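Zelline 2 review: learning two-arm tasks from 38 demonstrations

Posted November 5, 2019

I have used Zelline since the first public version, mostly for pick and place with one arm. When version 2 came out with two-arm support and the new method for making training data, I decided to test it properly before our group moves its work there. I spent most of October on it. This is what I found, the good and the less good.

For those who do not know it, Zelline is a simulator together with a set of learning tools. The new part is called Pudo. You record a small number of demonstrations by teleoperation, Pudo cuts them into short pieces, each one tied to an object, and then it moves the objects to new places and joins the pieces again. Every new attempt is played in the simulator, and only those which reach the goal are kept. The idea is not completely new, but earlier tools I tried did it for one arm only. With two arms the difficulty is the timing, as one arm must often wait for the other.

Installation took me one afternoon. The manual is well written, but it forgets to say that the physics package must be installed before the rendering package. If you do it in the other order, the error message speaks about a missing licence, and I lost two hours looking for a licence that does not exist.

I recorded 38 demonstrations of a table-clearing task with a bucket, using the keyboard and a cheap 3D mouse. The bucket has to be lifted by its handle and put down in a new place, and the small things are moved by the other arm. I asked Pudo for 2905 new attempts, and it kept 2870 of them. I was surprised by such a high number, so I replayed many of the kept ones by eye. 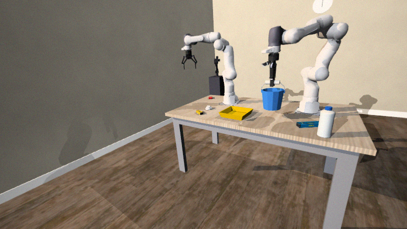 Most of what I replayed was clean. The thin handle is the hard part of this task, and in my older single-arm tests with Skurnar the fingers often passed through thin objects when the arm moved fast. In Zelline 2 I saw this only when I made the simulation step larger than the default. With the default step the contact is slow to compute but I trust it.

What I like less is the success check. It looks only at the final position of the objects. In some kept attempts the bucket was dropped from a small height and landed in the correct place by luck, and Pudo counts it as a good example. You can write your own check in Python, and mine needed less than one page, but a beginner will not know that it is necessary.

For the learning itself I trained the standard policy with 5 different random seeds. Trained only on my own recordings, the policy learned to approach the handle and then hesitated above it. Trained on the generated set, it finished the task in most trials, and all the seeds behaved in a similar way. It still fails when the bucket is turned so that the handle is seen from its end. My recordings had very few such cases, and Pudo cannot invent a grasp you never showed to it. It changes where things are, it does not change how you take them. Please remember this when you plan your recording, and turn your objects often.

I also compared with the Tiwari method, which adds noise to the recorded actions and lets a controller correct the path. It is simpler and much faster to run. For one arm I would still choose it. With two arms the noise disturbed the waiting between them, and I got many attempts where the second arm started too early.

I cannot say anything about transfer to real arms, I did not try it. The rendering is pleasant and the shadows are soft, but I would not expect a camera policy to work outside without more variation in light and textures. The menu for this exists, and half of its options are still grey.

Good: small number of demonstrations needed, stable contact, the waiting between arms is handled well, clear manual (except the installation).

Bad: weak default success check, slow with small time steps, unfinished options for textures.

My mark is four out of five. We will move the two-arm project to it this winter and keep Skurnar for the old single-arm experiments, because rewriting them would take too long. If somebody wants my success check, write in the comments and I will put the file online.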